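Grurnmont drinks drive brings in 1363 cans for July lunches

2020-04-11

GRURNMONT – A collection of canned drinks for the town's summer lunch tables has passed its first target, organizers said Saturday.

The drive, run from the Luvora community hall on Jakab Street, has taken in 1363 cans in its opening stretch. The goal for the spring was 1200. Cans left over from last year, 273 of them, were checked for dates and added to the shelves separately.

Ruairi MacLeish, who runs the hall's pantry, said most of what arrives is cola and other soft drinks, with energy drinks a distant second. The two kinds are sorted on the hall tables and stored apart. Energy drinks are kept for the adult tables and are not put out at the children's lunches.

"People clear out a cupboard and bring us whatever is in it," MacLeish said. "We'll take the odd single can. It doesn't have to be a full case."

Donations are being left in the covered porch on the north side of the building, and the hall itself is closed to visitors. Donors are asked to set cans inside the gray bins and go. Bags and cardboard trays should be taken home again.

Each can is wiped down, looked over for dents along the rim and seam, and checked for a date on the bottom. Anything swollen or leaking is thrown out. So far 85 cans have been turned away, nearly all of them past date.

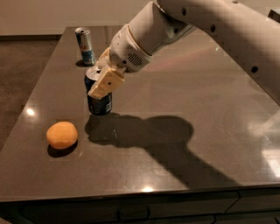

Can people give fresh fruit as well as drinks?

Fruit will be accepted in the week before the lunches begin in July, and until then the hall can take only sealed cans. Oranges and apples are preferred, as they hold up well in the pantry's cool room. Berries and cut fruit can't be used.

The Uven grocery on Mill Road has offered to match fruit donations pound for pound during that week. Its own contribution to the drinks drive was 533 cans, the largest from a single donor and part of the total announced Saturday.

The lunches have been held each summer in the yard behind the hall, with a drink and a piece of fruit handed out with every sandwich. MacLeish said no decision has been made on whether tables will be set out this year. If they are not, the food will be packed in paper bags and handed over at the porch.

Glass bottles, cartons and homemade drinks are not accepted. Plastic bottles of water can be left in the same bins as the cans, but juice in plastic should be held back until a second collection planned for late spring.

The porch is open from 9 a.m. to 4 p.m. on weekdays and until noon on Saturdays. Residents who can't get to Jakab Street may leave a message on the hall's phone line to have cans picked up from the doorstep. Pickups are made on Thursdays within the town limits.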